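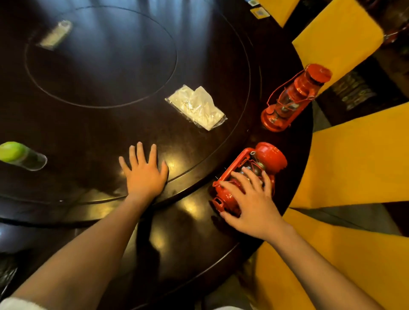 One reader of the June release wrote in to say that the braised eggplant works beautifully for ten but falls apart as a recipe for four, and could we please mark which dishes shrink well and which don't? Yes! It was the best suggestion we got all year, and it's the main reason there is a version 2.

Warkotwood Big Table Recipes
Version 2, December 18, 2023
Maintained by Oyelaran Kitchen Notes, Drisidton

What's in it

224 recipes for meals where everything goes in the middle and people help themselves. Stews, braises, rice dishes, cold vegetables, dumplings, flatbreads, plenty of pickles (maybe too many pickles, but we love them) and a small group of sweets. Every recipe has been cooked at full size at least once in a home kitchen, on an ordinary stove with ordinary pots.

The ingredients file runs to 2,000 lines, one ingredient per line, so you can sort it, add it up for a shopping list or pull out everything that uses tamarind.

Files

recipes.csv: one row per dish, with title, servings, times and notes
ingredients.csv: amounts and units, linked by recipe_id
steps.txt: the method for each dish in plain sentences
scaling.csv: new in this version, see below
CHANGES.txt: corrections, newest first

Fields worth knowing about

servings is the number of people when the dish is one of several on the table. If it's the only thing you're making, halve that number.

amount is in grams or millilitres wherever we could weigh or measure. Flour is always in grams. A few things stayed as "a handful" and we're happy with that; nobody needs to weigh coriander.

hold_time is how many minutes the dish can sit out before it stops being nice to eat. This is our favourite field. Sort by it and you get a pretty good cooking order for the whole evening: long holders first, and the crisp things at the last minute.

flavour is a loose tag (sour, smoky, rich, fresh, hot). Tags were added by whoever cooked the dish, so they don't always agree with each other.

Scaling

scaling.csv gives each dish one of these values:

down_ok: halve it and carry on
down_fix: halve it, but read the note, usually about liquid or pan size
up_only: don't go smaller
untested: we haven't tried

The braised eggplant is up_only now. The sesame noodles turned out to be down_ok all the way to a single bowl, and what a good lunch that is.

Getting started

Open recipes.csv in any spreadsheet program. If you use Stiva for meal plans, import recipes.csv first and ingredients.csv second, or the links between them won't be made. Accented letters need UTF-8.

Known problems

Oven times come from one kitchen and its rather fierce oven. Check early.

Recipe 200 (the plum cake) lists sugar twice. The second line is for the topping, so keep both.

Salt is low throughout. Taste as you go.

Allergen tags cover nuts, wheat, egg, milk and shellfish only. Sesame is not tagged yet, so please read the ingredients yourself if it matters at your table.

Licence and corrections

Free to use, change and share with credit to Warkotwood Big Table Recipes. Send corrections with the recipe_id and the line you'd change. Scaling results for anything marked untested are especially welcome, burnt bottoms included!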